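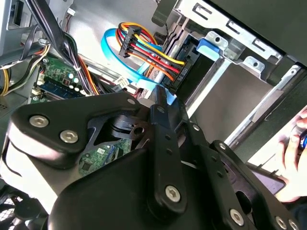 Ticket: Cable detector drops the blue SATA loop when the wrist gets close
Project: Triten, PC teardown cell
Component: perception / cable_tracker
Opened by: Melaniia Zinchenko
Status: Fix on branch, needs review

Symptom
Planner asks for a grasp on the blue data cable, the approach starts fine, and then the tracker loses the cable in the last stretch. Arm stops with NO_TARGET. Got this on 10 of 13 runs in the Inville cell. The power cable next to it (yellow, red, black, orange) tracks all the way in, no complaints.

What I tried
Reran hand-eye calibration. No change, residuals were already good.
Turned off the depth filter. Worse! The cable is flat and thin, and raw depth on it is mostly holes.
Replayed the bags with the self-mask switched off. Cable came right back. So it's us, we're masking out our own target.

Cause
The gripper self-mask is drawn from the URDF and then dilated to hide calibration error. The blue loop comes down toward the central bar and one end passes just above the gripper's tip, so at close range the dilated mask eats the bottom of the arc. The tracker sees two short blue pieces, decides neither is long enough to be a cable, and throws both away. The blue release tab on the drive cage then wins the color score for a moment, which explains the weird sideways jump in Ó Gríofa's logs. I love it when one bug pays for two tickets.

Fix
Dilation now scales with distance to the wrist camera, down to 4 px at close range. Fragments on either side of a mask gap get joined if their tangents line up. Minimum length check runs after the join (it was running before, oops).

Result
Same 13 bags replayed: the cable holds to the end in every one. Live runs on the cell: 6 so far, all reached the grasp pose. Really happy with how smooth the track looks now, go watch the overlay!

Still open
A hand coming in from the right edge gets labeled "unknown" and the planner just carries on. Needs its own ticket, higher priority than this one.
The joiner hasn't been tested on the thick black bundle over the motherboard. Emetti build still has the old mask code, please don't merge from there.

14 August 2026: branch pushed, review requested from Ó Gríofa.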